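Visit report: Plirkby basketball centre, March 15, 2023

Our club is due to replace the floor in its main hall, and the Plirkby centre offers a technical open day for clubs and hall operators in the same position. The programme was split into a tour of the main court, a session on the floor and hoops, a walk through the support rooms and a slot for questions. Travel was by train to Sumitz and then by the local bus, which stops at the car park entrance. Allow extra time for the bus, as it runs to a school timetable in the afternoon.

The building

The centre is a single main hall with a practice hall attached on the north side. The main hall takes one full-size court lengthways or two practice courts across it, separated by a dividing curtain. Fixed seating runs along one side only. On the other side there are retractable stands in four blocks, each with its own motor. Capacity with all blocks out is 3000, although the licence for ordinary league games is lower and the top rows of block D are usually left closed.

The stands were extended and retracted for us. One block takes a little under four minutes and needs two people, one at the control and one watching the front edge. The front edge runs on wide rollers to spread the load over the wood. We asked about marks on the floor and were shown two shallow tracks near block B, which date from a season when one set of rollers was seized. They are visible from a low angle and cannot be felt through a shoe.

Court floor

The floor is a sprung maple surface supplied by Jugah. It sits on double battens with rubber pads between the lower batten and the slab. The installed area is larger than the court itself because the run-off behind both baselines was built to the same specification. This was a late change to the order and was described as the best money spent on the project. The former hall had a hard border behind the baselines, and the change in stiffness was noticeable at speed.

Ball bounce was tested in our presence at a selection of points. A ball at match pressure was released from the standard height and the rebound was read off a scale. The centre repeats this across the whole court every September, before the season opens, and keeps the readings on a plan of the floor. The plan for the last season has 86 test points. Two of them, both close to the east free-throw line, were below the centre's own limit and the boards there were lifted. One pad had moved off its batten. It was glued back and the area passed on the second test.

Humidity is the main concern with a floor of this type. The hall is held within a narrow band by the air handling plant, and a sensor under the floor at each end sends a reading to the office. The expansion gap along the walls is covered by a vented skirting. We were advised to check that any seating contractor leaves this skirting clear. At Plirkby the stands were first parked hard against it, and they now stop 8 centimetres short.

Lines are painted under the final lacquer coat for basketball only. Other sports in the main hall use tape, and there is a written list of permitted tapes. The practice hall has a full set of lines for several sports and looks much busier as a result. Our own hall will need at least three sets, so the practice hall was the more useful reference for us. The colour order used there is sensible: basketball in the darkest colour, and the keys filled in a tint so that the eye finds them first.

Hoops and backboards

The main court uses two mobile units from Fekent with tempered glass boards. The units fold for storage and are moved on a powered tug. Each has ballast at the rear and is also fixed to a floor anchor when in use. The side hoops for the practice courts are suspended from the roof and swing up against the trusses.

The release pressure on the rims is checked with a gauge. We watched one rim being adjusted, which involves removing the front cover and turning a single screw. The difference between the two ends had been small, but players had reported that one rim was softer. The gauge agreed with them. The centre now checks both ends on the same day with the same gauge and records the figures side by side.

Net wear is higher than we had assumed. Nets on the main court are changed monthly in season. The used ones go to the side hoops.

Timing and display

The shot clock units above the boards are wired, with a radio link as a backup. The officials' table has a floor box with power and data, and a second box on the opposite side which is used when the table has to move for television. We found the second box to be a useful idea and have added it to our own list.

The display was shown in three modes. In league mode it gives fouls and points for every player. In junior mode it gives the score, period and team fouls, and the letters are larger. The third mode is a plain clock for training. A change of mode requires a restart, so it is done before the doors open. The horn is adjustable in volume. It was set low for our visit and was still loud at the baseline.

Lighting is by LED panels in rows parallel to the sidelines, with none directly above the hoops. There are three levels. The lowest is used for cleaning and the stands, the middle one for training, and the highest for games. Glare from the glass boards was checked during commissioning by walking the three-point line with a light meter, and one row was turned slightly afterwards.

Support rooms

The team changing rooms are identical in plan and open on to the same corridor, with the officials' room between them. Door heights were raised above the usual standard. Benches are also higher than normal, and the showers have two head positions. There is a treatment room with one couch and an ice machine. The ice machine drains to a floor gully, and the floor falls towards it properly, unlike the one in our hall.

The gym is next to the practice hall and is used for warm-up, strength work and rehabilitation. 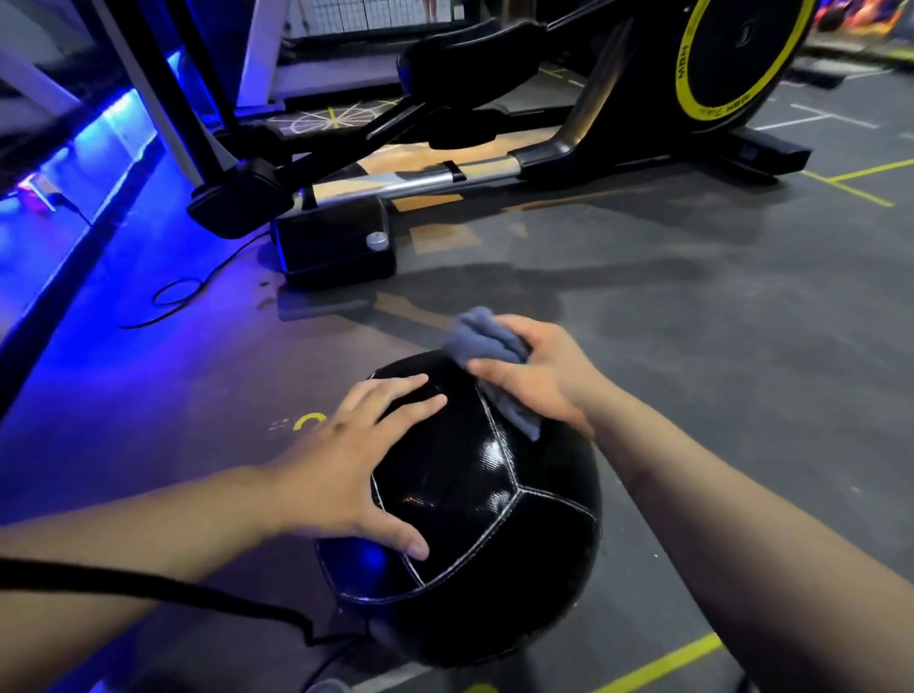
Access to it is by the same card as the changing rooms, and visiting teams can book it for a fixed slot on game day. The bookings are shown on a screen in the corridor. The slot is short, and visiting coaches have asked for it to be longer, but the home team uses the same room and no change is planned for this season.

The store is the weak point of the building. It was sized for two mobile hoops and the ball racks, and now also holds chairs, the tug, floor protection and the scorers' table. The floor protection alone comes in 262 panels on wheeled trolleys. It is laid for school events and fairs, and laying it takes most of a morning. To reach the trolleys the east hoop has to be moved out first. Anyone planning a hall should draw the store with every item in it, including the turning circle of whatever moves the hoops.

Cleaning and running

The main floor is dust-mopped before each session and machine-cleaned overnight with a well wrung pad and very little water. Before league games it is cleaned again after the shooting practice. Mop stations are placed at both baselines during play, with a spare mop behind the officials' table.

Lacquer is renewed each summer in one coat after a light sanding. The hall is closed for nine days, of which six are curing time. Full sanding back to bare wood has not been needed so far. The thickness above the tongue allows for several in the life of the floor, but the supplier would not commit to a number.

Energy figures were offered on a handout and we have not had time to go through them. The largest share goes to air handling. The hall is kept within its humidity band even when closed, and the plant cannot simply be turned off in the summer break.

Questions

Most of the questions concerned cost and are not reported here, as the answers were given in general terms only. On noise, the rear wall is lined with perforated panels up to the roof, and the side wall behind the retractable stands is bare. With the stands in, the echo is strong at that side. Panels for it have been priced.

On shared use, the centre's view was that the practice hall should carry as much as possible and the main hall should be protected. Volleyball is the only other sport with regular hours in the main hall. Its floor sockets have flush covers cut from the same boards, which are numbered underneath and must go back in their own holes.

Points for our project

The run-off should be specified as part of the court area from the start. Sensors under the floor are cheap at the time of laying and difficult to add later. The stand supplier and the floor supplier need to agree roller loads in writing before either order is placed. A second officials' floor box should be included. The store drawing needs to be redone.

We have asked Jugah for a sample section with the double batten and a second one with the lower single-batten build - our slab level may not allow the taller one. Fekent will send the anchor drawings. The bounce test sheet used at Plirkby has been copied and is in the club's project folder with the floor plan.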